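Skip to content
Search publications Search Clear Advanced

We use cookies to measure how this site is read. Accept all Manage settings

4. Cell set-up and upkeep

4.1 Arm dressing and cable routing

The Pistcombe cell was rebuilt in February after repeated faults on the gripper supply line. Over the previous run the arm had completed 1067 picks, of which 982 ended with the object released at the intended place. Of the failures, the largest group had nothing to do with grasp choice: the gripper lost power or signal part-way through a move and the controller stopped the arm. Inspection by Sekar Purba showed wear on the supply lead where it had been tied too tightly across the last joints. The lead had been fixed at both ends of the bend, so each turn of the wrist pulled on the connector.

The lead was replaced and the whole bundle rerouted. Three rules were adopted. Cables are tied to the forearm only on the straight part of the casing. Past that point they are left with enough slack for the wrist to turn through its full working range. The gripper leads run apart from the main bundle, so that either can be changed without undoing the other. The slack was set by driving the wrist to both ends of its range at 20 per cent speed and letting out cable until no connector moved.
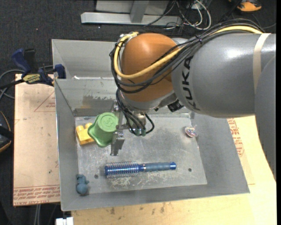
Figure 6. Gripper holding a cup over the pick bin.

Cable slack has a cost, as a loose loop can catch on the bin or foul the gripper. We therefore check clearance at the lowest pick height before each run, with the arm taken down by hand control at the corner of the bin nearest the base. A run is not started if any loop touches the wall. The loops over the orange-brown joint housing in Figure 6 are the main bundle; the thinner black cables that drop from the wrist towards the gripper need the closer check, and one of them hooks outwards to the right. This cable has not caught so far, but it is the first item on the list. Ties are cut and replaced every 100 hours of running, whether or not they look worn.

4.2 Fixing the bins

The bins are metal and were at first held only by their own weight. Contact between the fingers and the bin floor was enough to shift them, and a shift of a few millimetres was enough to spoil the wall positions held in the planner. Low objects near a wall were worst affected – the planner would either refuse a grasp that was safe or allow one that struck the side. Each bin is now held with a bar clamp on the rim. The clamp takes up part of the approach space on its side, and a keep-out box was added to the planner to cover it. The box is drawn larger than the clamp, so that small changes in handle angle do not call for a new model.

Clamps are checked by hand at the start of each session. If one has been moved, the bin position is measured again at four points on the rim with the Zustberg probe and the keep-out box is reset. The work takes around 15 minutes.

4.3 Gripper fingers

Finger tips are wiped down between runs and checked for burrs, which mark soft objects and can hold them after release. The two fingers are closed on a steel gauge from the Clikmont kit and the gap at the tip is compared with the value logged at fitting. Where the difference is outside the limit, both fingers are changed together and the gripper is set to zero again. The release test from the Ngui protocol is then repeated before the cell goes back to normal use.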